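Hospitality Operations, Unit 3: Beverage Station Setup
Handout for practical session 13

Scope

The handout covers the layout of saucers, mugs and tray at a small beverage station. Brewing, milk storage and cash handling are covered in later units.

Terms

Landing: the flat item on which a cup is set down. Saucers, coasters and small wooden plates all count as landings here.
Carry tray: the raised-edge tray used to move mugs between the wash area and the station.
Back row: the line of landings on the far half of the table.

Layout procedure

1. Wipe the table. Inspect it under side light for lint and crumbs. Scratches stay and should be recorded on the Maddocks sheet.
2. Set the back row first. Leave an even gap between landings.
3. Place the carry tray in front of the back row, long side toward you.
4. Set mugs upright on the tray with the front handles facing the near edge.
5. Keep cloths at the rear corner, clear of the tray.
6. Check each landing for cracks and raised grain. A landing with a ridged face needs a mug whose foot sits level on it. 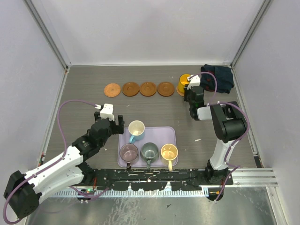

Back row, tray and mugs 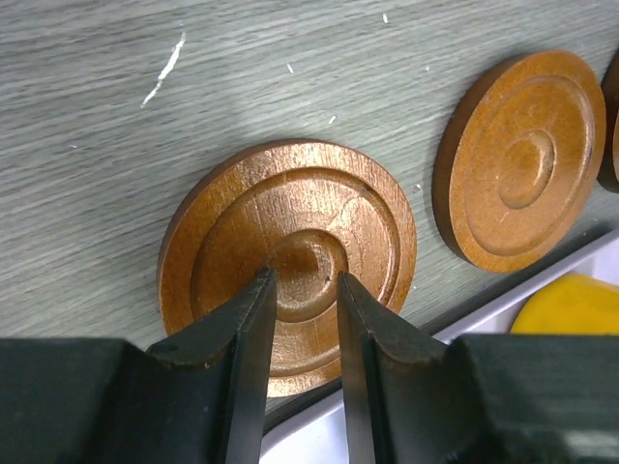
Ridged landing, glossy finish

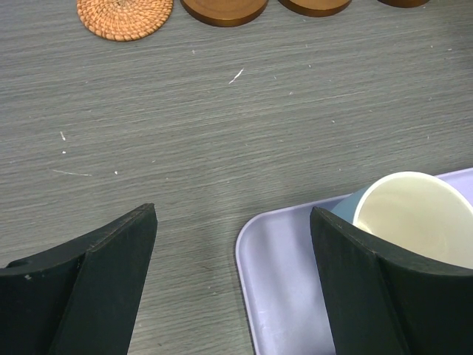
Tray corner and blue mug

Materials and care

Glazed ceramic: machine wash, upper rack. Check the rim and the inside of the handle for chips.
Varnished wood: damp cloth only, dry at once. Do not soak. Standing water lifts the finish along the rings.
Woven landings: brush out, air dry flat. Retire when the outer coil loosens.
Plastic trays: warm water and mild soap. Abrasive pads dull the surface.

Spacing

Allow 96 mm between the centers of neighboring landings for the small size. For the Braka size, increase this by 16 mm. Measure from center to center, as rims vary between sets.

Exercise

Draw your station to scale on the Zurell grid. Mark the back row, the tray, the cloth position and the direction of each handle. Hand in the drawing with your inspection sheet at the end of the session.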